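Nerkmont Shared Workshop
Garment folding build, minutes of the March meeting
Start 7:15 p.m. Minutes: Joaquín Godoy

1. Previous minutes
Accepted with one correction. The spring rate in item 4 was for the old linkage.

2. Gripper hardware
Pivot screws on both hand-held units worked out again after long sessions. Agreed to use medium threadlocker on all of them and recheck after 100 grasps. The finger pads stay as they are until the slip test is done. Bindis quoted 15 days for the next set of linkage arms. Order approved, 2 pairs.

3. Puffy garments
Discussion of quilted jackets. The fold planner (Wubshet branch) treats cloth as a thin sheet and places the first grasp too close to the hem, where the filling bulges. Proposal: take sleeves first, laid inward across the body, then hem to neckline. Zipper to be closed before every run.

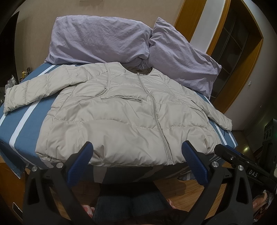 Grasp depth was the second point. With the present setting the pads close on the outer fabric only and the lining stays behind. Joaquín will add 8 mm and log closing force for each attempt. Sleeve cuffs that hang past the mattress are to be included in the demonstrations and labeled separately.

4. Software
The Clorkix logger drops samples when both grippers write at once. Cause not found. Buffer size to be doubled as a stopgap.

5. Open actions
Threadlocker: Joaquín, before next session.
Slip test on pads: carried over.
Sleeve-first sequence in planner: open, no owner yet.

Closed 8:40 p.m.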